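Ellard Evening Classes
Looking After Metals at Home: notes for the second session
Aurora Mendes
July

Welcome back, everyone, and thank you for bringing in so many pans, trays and odd spoons last time. I have put these notes together because several of you asked for something to keep in a kitchen drawer, and because I do tend to wander off the point when I'm talking, so it seemed only fair to write the main things down.

We begin with stainless steel. The name is a bit hopeful, I'm afraid. It stains less, and that's about as far as I would go. What protects it is a very thin layer of chromium oxide, which forms by itself when the metal meets the air and mends itself if you scratch it, so long as the surface is clean and air can get to it. Most of the trouble I see comes from something sitting on the steel for too long — salt, bleach, a damp tin, a bit of wire wool left in the corner of the sink.

The brushed finish is the one most of us have at home. It's made by rubbing the sheet in one direction with an abrasive belt, and the fine lines it leaves are called the grain. Always wipe along the grain. If you go round and round, as my mother did on every surface she ever owned, you put small scratches across the lines and they catch the light for ever after. Find the direction first by looking at the metal from a low angle, near a window if you can.

For everyday cleaning, use warm water, a drop of washing-up liquid and a soft cloth, then rinse and dry. Do please dry it! Hard water leaves chalky marks, and Ellard water is very hard indeed. If the marks are already there, use one part white vinegar to one part water, leave it for a minute or two and rinse well. Never mix vinegar with bleach, and don't keep them in the same bucket either.

For burnt-on food, make a paste of bicarbonate of soda and water and be patient with it. Hélder Sampaio, who took this class before me, used to set a timer for 8 minutes and go and water his tomatoes, and I have never found a better method.

Rainbow colours on a pan are only the oxide layer grown thicker with heat. They do no harm, and a little vinegar will usually shift them.

Next time we move on to copper and brass, which want quite different treatment. Please bring one small piece you don't mind experimenting on, and an old toothbrush. If you would like to read ahead, the Aniscombe library has a good shelf on household metalwork, just past the gardening books. We start at 7 as usual, and the side door will be open.

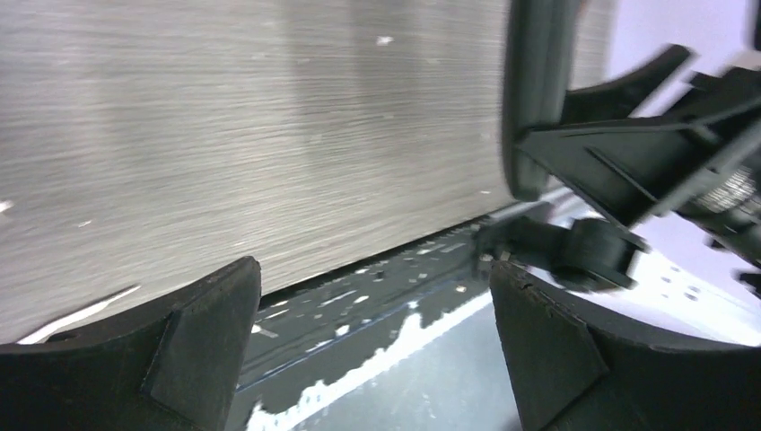 Reading time: 2 minutes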